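Handout 2 - Rules of work for the sim cell
Robot Safety and Good Practice, V. Gunawardena. Notes typed up by Rafsan Bhuiyan, 21 Sep 2021

Same rules in the sim as on the floor. Lakmal will mark you down for habits, so get the habits now. Task is the card table (Zollis set). Read all of this before you log on.

Rule 1. Limits first, motion second. Speed cap in the sim is 200 mm/s for everyone. Force limit is 20 N on the fingers. If you change either, write it in the run sheet with initials.
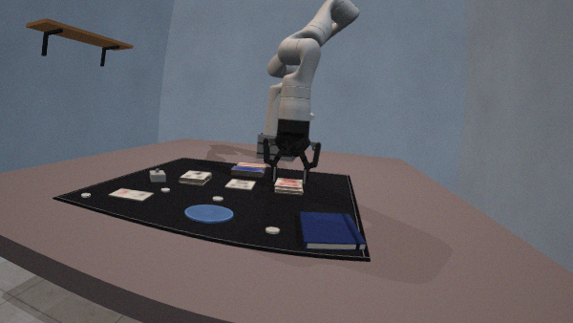
Rule 2. Approach from above. Stop at the hover point, check, then go down. Fingers open before the descent, never during. Gripper wide over the red-marked stack is the hover pose we want, with both fingers clear of the cards. Closing early clips the top card and you get a mess you then have to log. Rokeya's group had 252 logged contacts over the term, most of them from this.

Rule 3. Know what is near your path. Not just the target. Before each move say (out loud if you have a partner) what the arm passes over. Pucks, disc, book, all of it. A contact with something you weren't picking counts as a fault even if it doesnt move.

Rule 4. Keep-out zones. Walls and anything fixed to them, the arm's own base. Draw the zones before the first run. The Barua template has them missing, add by hand.

Rule 5. Low side reach. Wrist near the mat, fingers pointing sideways at the cards: allowed, but half speed and only with the second view open. From one view the black gripper gets lost against the black mat and you will misjudge the gap. Check the fingertip against the card edge. If you can't see the tip, stop.

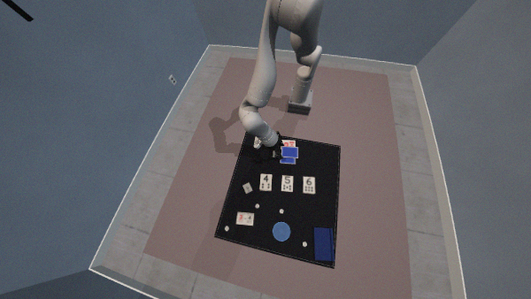 Stopping and restarting

Stop = stop. No "just finish this move".
After any stop: note the pose, note the cause, back off straight up, then reset.
Max 2 restarts per run, after that the run is void. Vinzenz checks the logs and he does notice.
Do not edit the log afterwards. Add a line underneth instead.

Run sheets go in the Breltness folder, one per person. Part two (shared workspace, people near the arm) next handout.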